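Grarnia Workshop > Notes > Gear and Money

Search this blog Search

Buying the arm last (and why I'm happy about it)

I finally have a budget for the robot corner! It took two notebooks and more coffee than I want to admit, and the biggest change from last winter's plan is that the arm has moved to the bottom of the shopping list. I've been doing all of the early work in simulation, with two white tables and one teal piece of tableware to reach for. 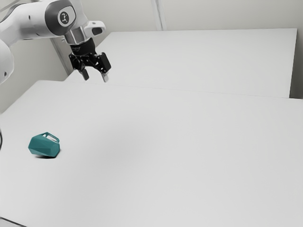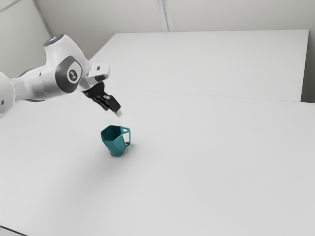 Posted in January by the keeper of the Grarnia blog

I love working this way. My first spreadsheet had one giant line for the arm and then a sad little row called "other stuff." Every builder I've talked to since has laughed at "other stuff," and they were right, because that row is where the money goes. Once I had a virtual setup in front of me I started asking much better questions. How far does the arm need to reach? Do I want one big table or two pushed together? (Two, I think – my doorway is narrow, and I'd like to get them inside in one piece.)

So, the list as it stands. I've set aside $2000 for everything except the arm and gripper. From that, $253 goes to a pair of secondhand tables from Bucur, the used furniture place out by the rail yard, and $109 to clamps, cable ties and a decent power strip. I'm also keeping $20 for thrift store mugs and pitchers. Best line in the whole budget! I want odd handles and chunky shapes, things that can end up on their side and give me something to think about.

What's left has to cover a computer upgrade, a wrist camera and spare fingertips. The camera is the part I keep going back and forth on. Movside has a kit with the bracket included, and Clomutari sells the bracket alone, so I'd have to find a camera that fits it. I'm leaning toward the kit, mostly since I know how my evenings go when a screw hole doesn't line up.

For the arm itself I'm getting a rental quote before I get a purchase quote. A short rental would let me find out if the table height is right and if I can stand the noise in a small room. I'd also like to know what a replacement cable costs and how long it takes to ship. I forgot to ask that with my last big tool purchase and spent three weeks looking at a very nice paperweight.

Next up is measuring the floor – again – and drawing the table outlines in masking tape. If you've mounted an arm beside a pair of tables in a spare room, please leave a comment and tell me what you bolted it to. I have a sketch for a steel stand and no idea what a fair price for one would be.

Filed under: Robots, Spending Plans, Small Rooms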